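Evdokia Papadakis has spent most of her working life on how dishes get from a table back to a shelf. She started in the tray return at a staff cafeteria in Potcombe and now writes clearing procedures for small kitchens through her firm, Plimley. We talked on 26 July 2026, mainly about racks.

Her first point is that clearing and washing are separate jobs and should be timed separately. "People give me one number for both," she says. "I can't do anything with it. At Potcombe we had 600 trays at lunch, and the sink was never the slow part. Sorting was."

A tray, in her account, holds three streams: scraps, throwaways and dishes. She wants them split in that order, with the rack within reach of the tray.
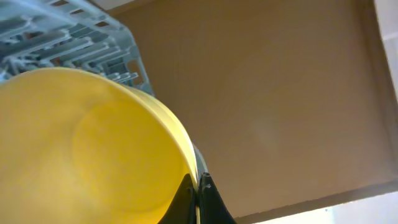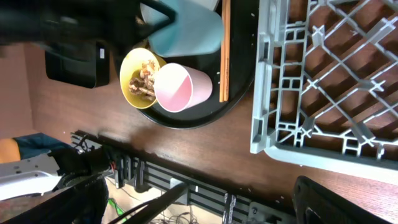
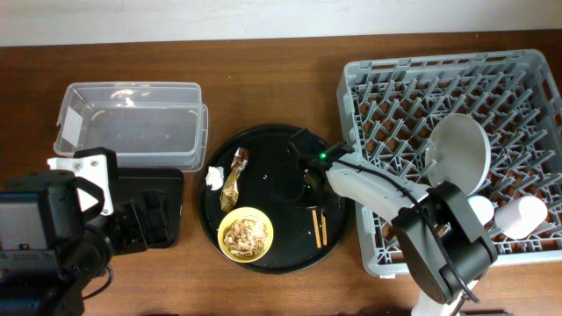
Tray and rack, one table.

Papadakis puts food scraps first because they govern everything after them. A bowl that goes to the rack with food in it has to be handled twice, and the second handling is the one that spills. She uses the small yellow bowl on the round black tray as her case: there is still food in it, with a crumpled napkin and a snack wrapper lying nearby, so by her rule the bowl stays put until it has been emptied. "Scraps out, paper out, then the bowl moves. Chopsticks go last. They roll, and they fall through a wide grid."

On racks she is particular. She prefers plastic to coated wire, which in her experience chips at the welds after nearly 1,000 loads. Spacing matters more than size. Bowls need a wider pitch than plates and should lean – she asks for at least 10 degrees – so that the foot doesn't hold a ring of water.

Her colleague Moataz Bensaid disagrees about the order. He would pull paper first, on the grounds that it is light and gets soaked. They tested both at a site in Restrepo last December and the difference was 6 seconds a tray in his favor. Papadakis accepts the figure but not the conclusion. "His crew was faster to begin with," she says. "We should have swapped them halfway."

A second trial is planned, with the crews swapped.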